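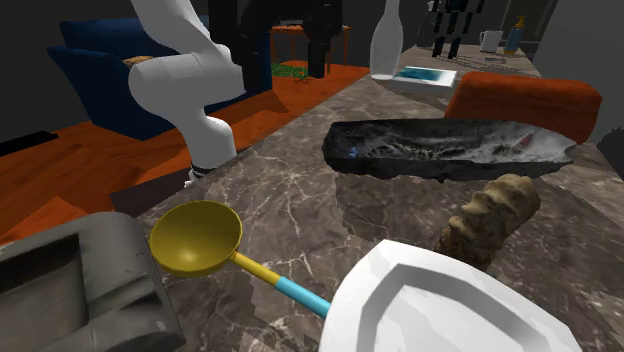 # Lidby simulated kitchens: frequently asked questions

Lidby is a set of computer-rendered kitchens used to score robot manipulation policies without a real arm. We at Bakia have been using it since the spring to decide which policies deserve time on our hardware. People outside the group keep sending us the same questions, mostly some form of "so does simulation work now?" Our answers are below. We didn't build Lidby and we have no stake in whether you adopt it.

## What does Lidby claim to do?

The claim is that if you run several policies through the simulated kitchens and rank them by success rate, the ranking will match the one you'd get from running the same policies on a physical robot. It's a claim about order. A policy that scores well in the simulator may do far worse on the real counter, and the authors say so. They only promise that the better policy in one place will be the better policy in the other.

We think that is a reasonable thing to claim and a hard thing to show.

## Do you believe it?

Partly. For coarse tasks (reach the object, push it to a region, pick up something chunky and put it down elsewhere) the order we got in simulation has agreed with the order on our arm when the policies were far apart to begin with. When two policies were close, the simulator picked a winner with great confidence and the real robot did not back it up.

Telling a good policy from a terrible one is useful, but you could usually do that by watching a few videos. The case people want help with is the close one.

## How many trials did you run?

We ran 40 per policy per task, in simulation and on hardware. That's a lot of afternoons on the hardware side and almost nothing on the simulation side, and we kept the counts equal so that the two columns could be compared without arguing over error bars.

It isn't enough to separate policies that differ by a few points. Please keep that in mind when you see a leaderboard with a decimal place in it, including any we may have circulated in the past.

## Can't you just run thousands of simulated trials?

Yes, and you'll get a very precise estimate of how the policy does in the simulator. The gap between the simulator and the world stays exactly as wide as it was. More trials shrink one kind of error and leave the other alone, and we've read several reports where the shrinking of the first was presented as progress on the second.

## How are the scenes built?

A layout is loaded first, with its counter, floor, walls and furniture. Objects are then drawn from a library and placed on the counter with some random variation in position and rotation. The physics engine is supposed to let everything settle before the episode starts.

Settling is where we'd tell you to look first. Some objects come to rest slightly above the surface, with a gap you can spot from the shadow. Others end up overlapping a neighbor, so that a long handle vanishes under a plate. In most cases the collision shape is looser than the visible one, and the object is resting properly on a boundary you can't see. The policy can't see it either, and that ought to bother you more.

## Does a small gap under a dish matter?

It depends on the task. If the arm only has to touch the dish, probably not. If the gripper has to get a fingertip under a rim, the gap makes the task easier than it would be at home. We have a shallow-dish task on which every policy looks better in simulation than it has any right to, and we've stopped reporting it.

Somebody will tell you that these errors average out across objects. We haven't seen evidence for that. Errors of this type tend to lean the same way, and they favor whichever policy happens to approach low and flat.

## The rendering looks good. Doesn't that help?

It helps a policy that was trained on real camera images recognize what it's looking at, and a policy that can't recognize a counter won't get as far as failing at anything interesting. So yes, up to a point.

Past that point we're doubtful. Nice veins in the marble tell you nothing about its friction. In our experience reviewers forgive a lot of bad contact physics when the lighting is pretty, and we've caught ourselves doing the same in our own meetings.

## Why are the object combinations so odd?

Random sampling. A root of ginger may stand on its end next to a plate, with no cutting board anywhere and nobody cooking. The argument for it is that a policy should cope with clutter it hasn't seen, and we accept the argument. The weak spot is that random clutter has its own habits. Real counters have things stacked, leaning, nested, and pushed up against the wall, and Lidby rarely produces those. Calling the samples "diverse" is fair. Calling them "representative of household conditions," as the project page does, is a stretch.

## What is the Bañez check, and should I run it?

The Bañez check is a sanity test for ranking claims. You take one policy, damage it on purpose in a known way (add lag, blur the camera input, shift the gripper's closing time), and see whether the simulator and the real robot punish the damage to a similar degree. If the simulator shrugs at something that wrecks the real policy, you've found a part of the world your simulator doesn't contain.

Run it. It's cheap and it's the only test on this page that has changed our minds about anything. Lidby passed for camera blur. It failed for gripper timing, where the damaged version did nearly as well as the healthy one in simulation and dropped half of what it picked up on our bench.

## Did you compare it with other simulators?

Only with the Sovex evaluation suite, and only on 2 tasks, so don't lean on this. Sovex has better contact behavior and plainer scenes. Policies trained on real images did badly there across the board, which squashed the differences between them and made the ranking close to useless for our purposes. Someone with policies that run on depth or object poses might come to the opposite view, and we'd like to see their numbers.

## Which results of your own would you not stand behind?

The summary plot from our August talk. It showed a strong correlation between simulated and real success, and it was computed over a pool of policies that included a couple of early checkpoints that barely moved. Points like that sit in the bottom corner and drag the line into place. With them taken out, the correlation was a good deal weaker. We've replaced the plot in the slides, but the old one is still being passed around, so if your copy has dots at the origin, please throw it out.

## Should a paper with only simulated results be trusted?

Ask what it says. "Method A beats method B in Lidby" is a fine sentence and can be checked by anyone with the same build. "Method A is better at household manipulation" needs a robot. A surprising number of abstracts start with the second sentence and have tables that support the first.

We'd also ask whether the authors tuned anything on the simulator they're reporting. If checkpoint selection was done on the same scenes, the score is flattering and you can't tell by how much.

## What settings should I use?

These are ours. They aren't recommendations from the project.

- Fix the random seeds for object placement and publish them.
- Let scenes settle longer than the default.
- Throw out any scene where objects overlap at the start, and report how many you threw out.
- Pin the physics version. We saw a ranking flip after a minor update with no change on our side.
- Keep the videos of failures. Success rate alone hid a policy that was knocking everything else off the counter on its way to the target.

## What does the success check measure?

Mostly final object position. Being inside the target region when the episode ends counts, and the path taken doesn't. A dragged object counts the same as a lifted one unless you write your own check. Ours is stricter than the default and lowers every score, some much more than others. If your numbers look better than ours on the same policy, compare the checks before writing to us.

## Are you going to keep using it?

Yes, as a filter. A policy that can't do anything in Lidby doesn't get a slot on the arm, and that has saved us a fair amount of bench time. We accept that we may be throwing away something good that the simulator dislikes for its own reasons. Every so often we run one of the rejects on hardware to find out. So far none has surprised us, but the number of rejects we've tried is small and we picked them by hand.

## Can I get your trial logs?

The simulated ones, yes, along with the seeds and our modified success check. The hardware logs are being cleaned up. Several sessions were recorded before we fixed a clock problem between the camera and the arm, and we'd like to mark those before anyone fits a model to them.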